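Dutimbridge workshop, handling bench
Notebook, April
Entry: cup stack fault, hand-held grippers

Carried over from the previous entry. The fault came back this morning at 11 and was left in place long enough to take notes, so most of what follows is from the bench and only the last part is opinion.

Task as set: two hand-held grippers, one cup stack in the wire holder on the white table. One gripper steadies the stack low down, the other goes to the upper part and takes the top cup. Recordings go to Ceton for checking before they are passed on to Grominance for training. Ceton rejected a large part of the last batch with the same code each time, "object lost, upper contact". We had put this down to the tracking. I no longer think it is the tracking.

What happens. The upper gripper closes, the fingers take hold, and on the lift more than one cup comes away. Sometimes it is two, sometimes a short section of the stack. The extra cups hang on for part of the travel and then drop. If the lower gripper has closed by then, the rest stays put. If it is late, the holder lifts on one side and the whole stack goes over. The log shows a good close in every case, with finger current where it should be, so the software reports success and carries on.

Closing force was the first suspect. Command value had been 830 since the Sarmiento update. Put back to 700, ran again, same result. Down to 660, and now the cup slips out of the fingers before the lift on some tries and brings its neighbour along on others. So there is no force setting in that range that clears it. At 660 the slip is bad enough that I would not use it for anything. Returned to 700 and left there.

Second suspect was the finger pads. The padding is the rough grey-black felt-like type, fitted after the bare fingers marked the cups. It holds well on smooth walls. The cups in use at present have ribbed sides. My reading is that the pad beds into the ribs and squeezes the outer wall against the cup inside it, and the two then lift as one. Tried a smooth-walled cup from the kitchen stock, three high, same force: single cup every time. Short test, but it points the same way.

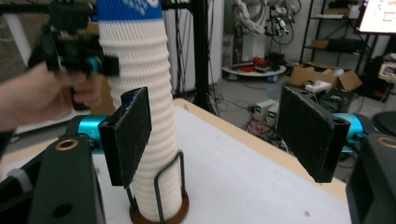 Page 47

Set-up as used for the afternoon runs. The stack still had its blue printed band round the top portion. I had not given the band any thought until this point. It keeps the upper cups tight together, and a gripper brought in beside the upper part of the stack is working against the band as well as the paper. Going back through the rejected recordings, the band was on in nearly all of the bad ones I looked at. In the earlier good batch the cups were loose from the start, so the two sets were never a fair comparison. The task sheet says "place cup stack in holder" and nothing about wrapping.

Took the band off and repeated at 700. Better. Doubles still occur with the ribbed cups but the larger sections have stopped coming away. Band and ribs are therefore two separate causes and should be logged as two, otherwise whoever picks this up will fix one and find the fault still open.

The holder adds a third, smaller problem. It supports the lower cups only, and a tall stack has plenty of room to lean above the wire. When the upper gripper comes in from the side it pushes the stack over slightly before the fingers meet. The lower gripper is supposed to deal with this, but the sheet has it closing on the word "lift", too late to be of any use. Closing it before the upper one approaches cured the lean on every try today. It costs a little time per cycle. Ceton will have to change their start marker or the new runs will be rejected as out of order.

Safety. When the stack went over this morning the person on the upper gripper reached across to catch it with the other hand while the fingers were still powered. No injury. The fingers do not open by themselves on loss of object, they go on closing to the commanded position, and at 830 that is a hard pinch. Standing rule from now: let the cups fall. Release first, then pick up. Added to the card on the bench.

Also on safety, the bench supplies are standing on the floor with the red and black leads in a heap beside them. Somebody stepping back from a falling stack will put a foot in that. They want raising on to the shelving and the leads tied before the next full session. Not done today, as the leads as cut will not reach the shelf. New set to be made up.

Checked and ruled out, so it need not be done again: actuator zero on both grippers (within limits), finger alignment, firmware version against the Sarmiento release note, dropped samples in the log.

Still open:

Success check in the software. It looks at finger current only and cannot tell one cup from four. Needs either a weight check or a person marking each lift. Raised with Grominance, no answer yet.

Pads. Have asked for a pair in a smoother facing to try against the ribbed cups. If they mark the cups again we are back where we started, and the choice will be between pads and cup type.

Old recordings. Anything made with the band on should be held back until someone has watched it through. A run that lifted two cups and kept hold of both will have passed the check and is sitting in the good set now.

Left on the bench: force at 700, band off, lower gripper first. Holder not altered. Do not go back to 830 without asking.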